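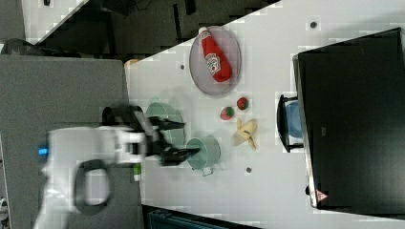

I've been swapping grippers on and off the same arm for most of August 2022, and I finally have opinions!

The two I had on hand were the Rirley, a plain black two-finger one, and the Bucur, which has softer pads and costs a good bit more. I ran both with the same Jatico controller and the same little kitchen setup: pot, plate, ketchup bottle, fruit. Same arm speed too, at least once I noticed I'd left it turned up from the week before (oops).

Let me start with the pot, which I figured would be easy. It's light and round, so if one finger touches a moment before the other, the whole thing scoots away across the table. The Rirley did this to me over and over until I slowed down the last bit of the approach. After that it was great, and going for the handle worked better than going for the rim. The Bucur was more forgiving right out of the box, I'll give it that. The pads give a little and the pot sort of settles in.

Ketchup was the other way around. The bottle is heavy at one end, and with the soft pads it kept swinging down as soon as it left the plate. The stiffer fingers just held on. I did 10 lifts with each and stopped there, because my notes were getting sloppy and I wanted lunch.

Fruit I'm less sure of. The Rirley can pick up a strawberry if you drop the grip force way down (I ended up at 200 on the controller's scale, which goes up to 3000, so that's barely anything). Then you forget to turn it back up and the bottle slides right out. Ask me how I know. A peeled banana is a mess with either one and I'm not going to pretend I solved it.

The Jatico software also crashed on me twice with error 2763, both times right after I changed fingers without re-homing. Re-home first and it's fine. I couldn't find that in the manual anywhere, so maybe this saves somebody an evening.

For now the Rirley is staying on. I still want to try the Clitora wrist camera with it, but the mounting plate has different holes from mine, so I have some drilling to do first.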